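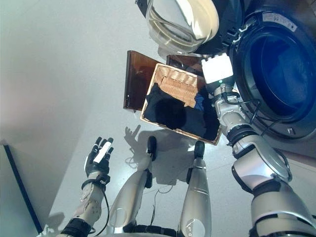

Tayla Rakena
July · thread

Laundry thread! I have feelings about baskets and I've been saving them up. Darks day today, so you get the whole lot.

First up, wicker. I spent years with one of those floppy mesh hampers that folds in on itself the second you put a sock in it. Switched to a rectangular wicker basket and I'm never going back. It keeps its shape, you can hold it right up to a front loader and tip it, and it looks nice enough to leave out.

Rectangular matters, by the way. Round ones roll off your hip on the stairs and never sit flat against anything. A long basket with rounded corners is so much easier to carry (and kinder to your door frames).

Darks go in together: black, navy, and the odd bright blue thing once it's been through the wash a few times on its own. New jeans wait their turn. I learned that with a cream pillowcase that is now a sort of sad gray.

Cold water, inside out, half the detergent you think you need. My old neighbor Sunee Suksawat taught me the detergent part and my black T-shirts have stayed properly black for two summers!

Front loader people, please wipe your gasket. Pull back the rubber fold and run a dry cloth all the way around. You'll find hair ties. You'll find a coin. Once I found a whole baby sock and we don't have a baby.

And leave the door open after! I leave mine swung wide until bedtime and the musty smell I used to fight with vinegar every month is just gone.

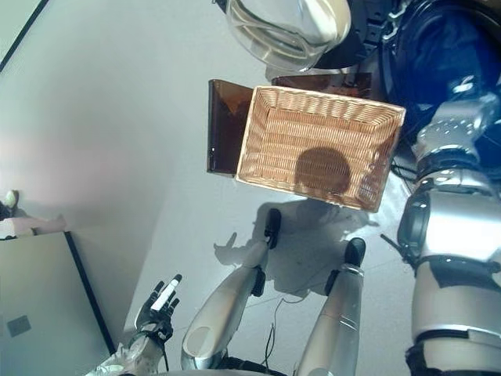 OK, wicker care, which a few of you asked for last time. Shake it out upside down, then go over the weave with a soft brush. An old toothbrush is great for the spots where the slats cross. Damp cloth if it's grubby, then let it dry all the way through before anything goes back in.

Don't park wet towels in it. I know. I do it too. But the bottom starts to smell and once that's in the weave it takes forever to air out.

If yours snags knits, run your hand around the inside and find the rough end. Snip it, sand it lightly, done. Took me 2 minutes and saved my favorite cardigan.

Khurram Jatoi replied asking about liners. Yes to liners for delicates! A plain cotton one with ties, washed along with the load. I skip it for everyday stuff and like seeing the weave. 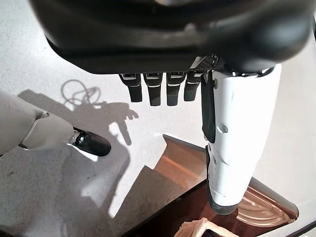
Last bit is folding, my favorite part, and I will not be taking questions. Clear flat surface, good daylight, something on the radio. Daylight is the only way I can tell navy socks from black ones. Under the kitchen bulb they're all the same sock.

Shirts first, then pants, socks at the very end as a treat. Stack them back in the basket in the order of your drawers, so the top pile is the first one you put away.

Hicham Ait Brahim, your turn, I want to see how you fold a hoodie. Mine always come out like a burrito.

Whites tomorrow!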